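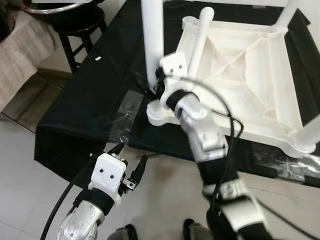 4. Legs, fixings and the loss of small parts

4.1 Scope of the section

Section 3 dealt with the way in which outdoor and occasional furniture enters the household. The present section turns to storage, and in particular to tables that are taken apart when they are out of use. The question sent to 3000 households in Skavdale and Cullus asked whether a table, stool or bench had been thrown away, given away or left unused because a part was missing. It did not ask respondents to judge the quality of the item or to state what they had paid for it. Both matters were raised in the interviews, where they could be discussed at greater length.

The term "small table" is used here for any table that one adult can lift and turn over without help. Folding tables are treated separately in Section 5, as their legs remain attached in storage and the pattern of loss is different. Nests of tables were left out of the study altogether.

4.2 Forms of construction

Three forms were met during the home visits. In the first, the top and legs are a single moulding and nothing can be removed. In the second, the legs are held by a bolt or screw, usually passing through a metal plate. In the third, the legs and the top are separate pieces, and the underside of the top provides a socket for each leg. Figure 4 shows the underside of a white plastic table with round leg sockets at the corners and raised ribs crossing between them.

Ribs of this kind allow a thin top to carry a load with little material. They also have consequences in the home which the respondents were quick to describe. A ribbed underside collects soil, leaves and standing water when the top is stored face down out of doors, and it is awkward to wipe. Several respondents who kept tops in a shed said that they leaned them against a wall for this reason. Others had given up cleaning the underside and saw no need to do so, given that it was out of sight when the table was in use.

The form of construction also affects how a leg is taken out. Where a leg had been left in place over several seasons, respondents reported having to twist it, and some had used a mallet. Written instructions were of little help on this point. The leaflets that could be found during the visits explained assembly in full and did not mention taking the table down again. Bianchini's earlier work on leaflets for shelving found the same gap, and her suggestion that a separate line on removal be included would apply equally to the goods considered here.

4.3 Where the parts go

Interviews were held in 50 households. The interview followed a fixed order, beginning with the place where the table was used and ending with the place where it was kept in winter. Respondents were then asked to bring out every part of one table. No help was given with the search, and no limit was set on the time allowed.

A complete set was produced in 41 households. In the remaining nine, at least one leg, foot or fixing could not be found during the visit. The missing part was most often a foot cap, and respondents did not always know that there had been one. Missing legs were less common and were felt to be more serious. One respondent in Cullus had kept a top for four years in the belief that the last leg was in a relative's garage.

The complete sets shared one feature. In nearly all of them the parts were kept together, either tied with string or placed in a bag fastened to the top. Households that stored the legs in one place and the top in another gave sensible reasons for doing so: long narrow pieces fit behind a freezer or along a rafter, while a flat top fits beneath a bed. The arrangement works well until the household moves or the shed is cleared. At that point a loose leg has no clear connection with anything else, and it may be taken for scrap.

Haldane has called this "orphaning by storage". The phrase is useful, although it suggests a single event, and the accounts given to us describe a slower process. Parts drifted from the shed to the loft, from the loft to a box of tent poles, and from there to the tip. Few respondents could name the year in which a part had last been seen.

4.4 Attempts at replacement

Of the households that returned the postal form, 19 had tried to buy a replacement leg or foot. Most began with the shop from which the table had come. Where this failed they turned to general hardware suppliers, and two respondents approached Drummond, the larger of the two hardware shops in Skavdale, with the surviving leg in hand. Sockets differ in width and depth between ranges that otherwise look alike, and a leg that seems to match may sit loosely or fail to enter at all.

Home repairs were more varied than purchases. They included lengths of waste pipe cut to size, a broom handle wrapped in tape, and a set of four matching timber legs made by a respondent who preferred the result to the original. The last was the only repair in which every leg was replaced at once. It was also the only one that had stayed in daily use indoors. The other repaired tables had been moved to a greenhouse, a workshop or the far end of a garden, where a slight lean was thought acceptable.

Cost was rarely mentioned as an obstacle. Respondents spoke more often of the trouble involved in learning what to ask for. None of the tables examined during the visits carried a part number on the leg itself, and only a small share carried any mark on the top that a supplier could use. A size moulded into the socket and repeated on the leg would answer most of the enquiries recorded here.

4.5 Limits of the evidence

The visits took place in January, when most outdoor furniture was already in store. This suited a study of storage but may have made missing parts appear more common than they would in summer, when some would have come to light. Rented homes are under-represented in the Skavdale returns. The postal form also relied on memory, and a household that had cleared out a table some years before may have forgotten both the table and the reason. The figures for Cullus should be read with the same caution, and are set out by street type in Appendix B.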